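Urholm Woven Table Basket
Sold by Plustar Catering Supply
Stock code 2611
Colours: dark brown, orange-tan
Sold singly

We have been selling baskets to cafés, bakeries and church halls since 1989, and most of what gets written about them is rubbish. A basket is a basket. It holds the bread rolls, or the sugar sachets, or the keys you would otherwise lose. If a supplier tells you a basket will lift your brand, check the price again.

With that out of the way, the Urholm is a decent one. It's a rectangular basket with a tightly woven wall and a thick twisted rim, and the corners are rounded. The walls come in a little toward the base. We were doubtful about the darker colour at first, as dark brown can look like a hole in the table under poor lighting. On a white top it reads clearly enough, and we've stopped arguing about it.
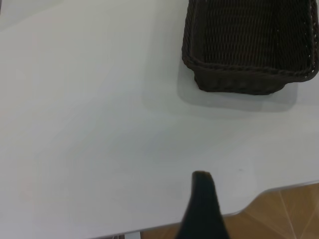
Ritva Harju writes that the dark one is the only colour she would put out at a breakfast buffet, and that she gave up on pale baskets after one season of jam. Fair enough. We would still put a napkin in it.

What it's made of

The strands are synthetic. The Urholm people call the finish "natural look", a phrase we have left off our own label. It looks like rattan from across the room and like synthetic rattan from your chair. If you want the real thing, buy the Nechyporuk willow range and accept that it will shed bits into the croissants.

Openings in the weave

Small gaps run in rows through the sides and the base. Crumbs go through them. So does icing sugar, and so does water if you rinse the basket and put it straight back on a tablecloth. The catalogue describes this as ventilation. Use a liner for anything fine. Liners are not included, and the ones Cultatard sells are overpriced for what they are, so a folded tea towel is our advice.

The rim

This is the part we like. It is thick enough to get your fingers around and it goes all the way along the top edge. Expect small differences in the finish from one basket to the next, including the odd loop of strand standing up from the braid. We don't treat a raised loop as a fault and won't take a basket back for it. A strand that has snapped or come right out of the weave is another matter, and we'll replace that one.

Choosing a colour

Put the two together before you order a carton. The tan is a good deal warmer than the word "tan" suggests, closer to orange, and it will fight with a pink or red cloth.
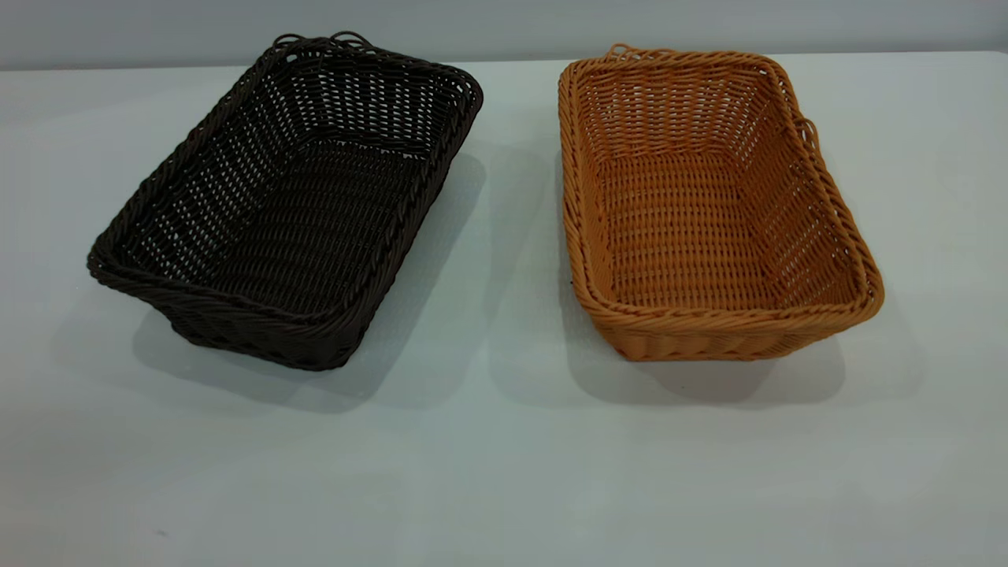
I'd go half and half, one reader says in the comments, dark for the savoury and orange for the sweet, and then at least the staff stop asking which is which. We have no objection, provided somebody remembers the system in August.

Care

Wipe with a damp cloth. Shake out first. No dishwasher, whatever your last basket put up with. Keep it off the hotplate.

Ordering

Cartons of 10, one colour per carton. Singles from the shop counter only. We can't do mixed cartons, and asking twice won't change it.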